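Bausteine nach Farben sortieren: so geht's schnell und bleibt auch so

Stand: 21. Februar 2019, von Chrysanthi Alexiou

Kurz vorweg. Bei uns lag alles in einer großen Tüte. Bausteine, Holzwürfel, Zylinder, Figurenteile, halbe Murmelbahn. Gespielt hat damit keiner mehr, ausgekippt wurde trotzdem jeden Abend. Also: rote Plastikkästen her und nach Farbe sortiert. Hat mich einen Abend gekostet, beim zweiten Mal mit Kind dann keine Stunde mehr.

Was man braucht

Kästen mit stabilem Rand, am besten alle gleich. Meine sind von Jilelano, gibt aber genug andere. 3 Stück reichen für den Anfang.
Eine glatte Arbeitsfläche. Arbeitsplatte in der Küche ist super, Teppich ist Mist.
Ein altes Bettlaken oder Tablett zum Auskippen.
Handfeger, Mikrofasertuch.
Ein Schälchen für Krimskrams (Gummis, Büroklammern, Rosinen, alles schon gefunden).

Warum Farbe und nicht Form?

Hab ich beides probiert. Nach Form ist schöner beim Bauen, klar, wer nach Anleitung baut will die kleinen Vierer beisammen haben. Aber ein Kind mit vier Jahren räumt nicht nach Form auf. Nach Farbe schon. Gelb zu Gelb, Blau zu Blau, fertig. Und man darf verschiedene Sorten mischen: Klötze, Steine mit Noppen, Figuren, alles was gelb ist kommt zu Gelb. Fotini Konstantinidis aus der Krabbelgruppe macht es andersrum und schwört drauf, muss jeder selber wissen.

Schritt 1: Platz machen

Arbeitsfläche leer räumen und abwischen. Kästen dicht nebeneinander hinstellen, Kante an Kante, damit nichts dazwischen rutscht. Nicht zu nah an die Vorderkante, mir ist einmal alles runtergegangen.

Schritt 2: Farben festlegen

Vorher! Nicht mittendrin. Ich nehm eine Farbe pro Fach. Bei uns: Grün, Gelb, Blau. Für Rot such ich noch was, rote Steine in rotem Kasten sieht man schlecht, die liegen erstmal in einer weißen Schüssel. Wer die Kästen noch nicht gekauft hat nimmt vielleicht gleich graue oder durchsichtige.

In jedes Fach ein Musterstück legen. Ein einziger blauer Würfel reicht, dann weiß auch das Kind wo Blau hingehört. Zettel braucht man dann keine.

Schritt 3: Portionsweise auskippen

Auf keinen Fall alles auf einmal. Hab mal gezählt: 300 Teile auf einem Haufen ist zu viel, da verliert jeder die Lust. 57 waren es beim letzten Durchgang mit Kind und das ging gut. Also eine ordentliche Schaufel voll aufs Laken, sortieren, nächste Schaufel.

Schritt 4: Erst eine Farbe, dann die nächste

Immer nur eine Farbe raussuchen. Erst alles Gelbe, dann alles Grüne und so weiter. Geht schneller als jedes Teil einzeln anschaun und überlegen. Die letzte Farbe bleibt einfach übrig, die schiebt man mit der Hand rein. Große Stücke zuerst, die sieht man sofort und der Haufen wird schnell kleiner.

Steine die zusammenstecken ruhig zusammen lassen wenn sie dieselbe Farbe haben. Nur gemischte Türme auseinandernehmen. Wenn was klemmt: nicht mit den Zähnen! Einen flachen Stein als Hebel nehmen. 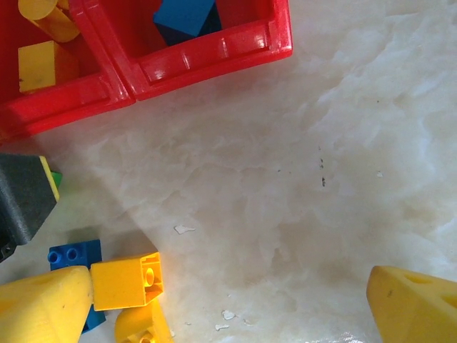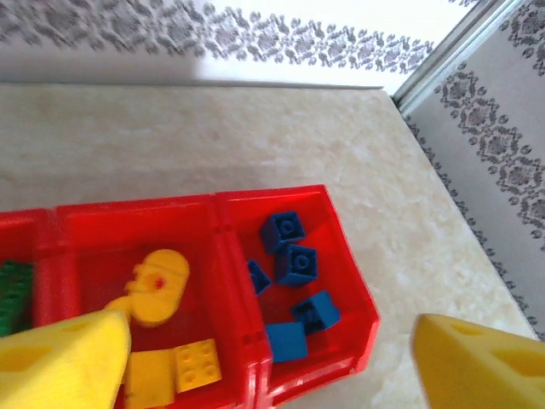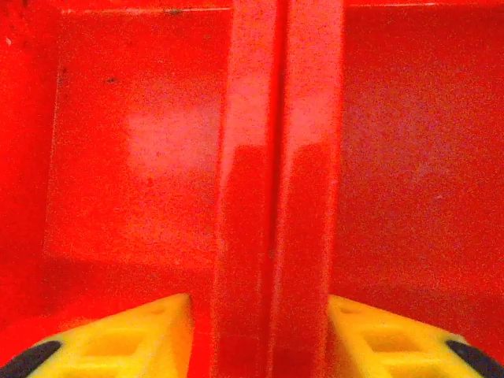

Kann man die Kästen in die Spülmaschine stellen?
Lieber mit der Hand waschen. Lauwarmes Wasser, bisschen Spülmittel, weicher Lappen, dann kopfüber abtropfen lassen. Bei hohen Temperaturen kann sich dünner Kunststoff verziehen, und dann stehen die Kästen nicht mehr sauber aneinander. Scheuerschwamm auch weglassen, macht Kratzer.

Schritt 5: Reste

Was keine eindeutige Farbe hat (Räder, Aufkleber, mehrfarbige Figuren) kommt ins Schälchen. Figuren nach der größten Farbfläche, sonst diskutiert man ewig. Ein gelber Kopf mit was Rotem drauf ist gelb. Punkt. Türkis ist bei uns Blau, auch wenn mein Mann das anders sieht.

Kaputtes gleich weg. Nicht zurück in die Tüte, sonst habt ihr es im März wieder in der Hand.

Schritt 6: Boden und Kanten sauber machen

Beim Sortieren bröselt immer was. Fläche mit dem Handfeger abkehren, dann feucht drüber. Die Kästen selber einmal leer machen und auswischen bevor die Steine endgültig reinkommen, in den Ecken sammelt sich alles. Bei glattem Plastik sieht man den Staub erst gegen das Licht. Tuch um den Finger wickeln und in die Rillen gehen, mit Wattestäbchen gehts auch. Gut trocknen lassen, sonst mufft es.

Wohin damit?

Regal auf Kinderhöhe, unterstes Brett. Keine Deckel! Mit Deckel wird gestapelt und der unterste Kasten nie wieder aufgemacht. Wir hatten erst 2 übereinander, war nach einer Woche Chaos. Jetzt stehen alle nebeneinander und es hält.

Im Flendeo-Regal haben wir ein Brett rausgenommen damit man von oben reingreifen kann. Vorher ausmessen, ich hab es natürlich nicht gemacht und zweimal geschraubt.

Mit Kindern sortieren

Jedes Kind kriegt eine Farbe, nicht einen Kasten. Klingt gleich, ist es aber nicht, um Kästen wird gestritten. Wer fertig ist hilft beim nächsten. Ganz Kleine bitte nur mit den großen Klötzen, Kleinteile vorher raus.

Ein Lied laufen lassen und schauen wieviel man schafft bis es aus ist, das zieht bei uns immer noch. Nach zwei, drei Liedern Pause. Lieber am nächsten Tag weiter als mit Geheul fertig werden.

Und dann jeden Abend fünf Minuten. Falsch einsortierte Teile sammel ich nicht gleich raus, das mach ich einmal die Woche nebenbei beim Telefonieren. Perfekt wirds eh nie.

Nachtrag: Rafail Liapis hat geschrieben, bei ihm klappt es mit fünf Farben nicht, zu viele Kästen. Dann halt zusammenlegen, Blau und Grün in einen, Gelb und Orange in den andern. Vasanthi Warrier fragt wegen Muggelsteinen: die würd ich extra tun, in ein Schraubglas, die verschwinden sonst zwichen den Steinen.

Teil zwei mit Puzzles kommt wenn ich dazu komme.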